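Unit 4: Collecting demonstrations

Each group records 29 episodes of the Lilelum task. Save every episode, including failed ones, and label it before starting the next.
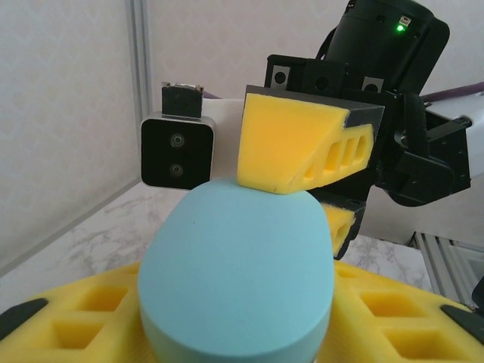

Fig. 2. Wrist view, blue foam block and both grippers.

Keep the start pose varied. Episodes with open fingers and nothing held go in the same folder, tagged "empty."
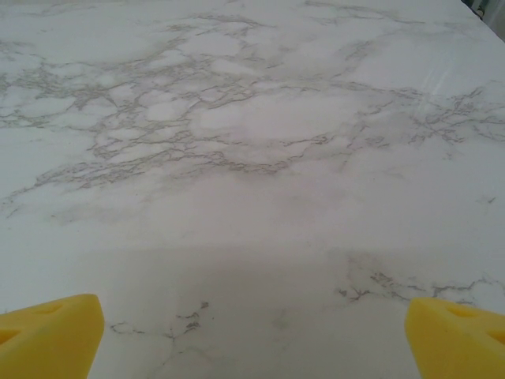

Should failed grasps be deleted?
Keep them and mark them as failed. The training script filters by label.

Upload to Girora by 4 p.m.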